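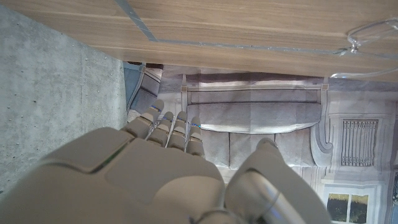
I've worked at the Whiteley studio in Tidstead for 26 years, most of it dressing small room sets for furniture catalogues. In July we were told that the handling jobs would be going over to a robot hand. There were 4 of us on the bench then and there are 2 now. The other two moved to the packing side at Drellent on the same pay, though one of them misses the sets.

My own day is different. I used to have my hands in everything and now I mostly stand by and watch the fingers go in towards the backdrop. I say when to stop. I also fill in the log, which had reached 2,779 entries when I left last night.
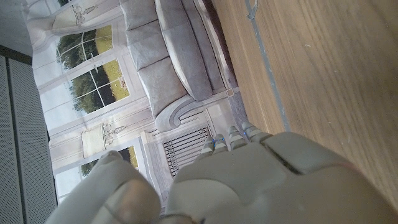
Page last changed: 03/09/2020

My back is better for it, I'll say that. I don't lean over the boards any more. But the new starter we had last year learned by doing the dull jobs, and I can't see how the next one will. I put this to the Grorkov people who look after the software and they wrote it down.
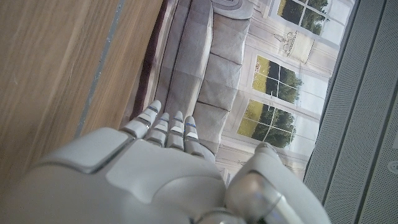 Fingers up by the grey sofa, painted-style windows behind.

We get a review after the catalogue is out. I've asked for one morning a week on the sets by hand and am waiting to hear.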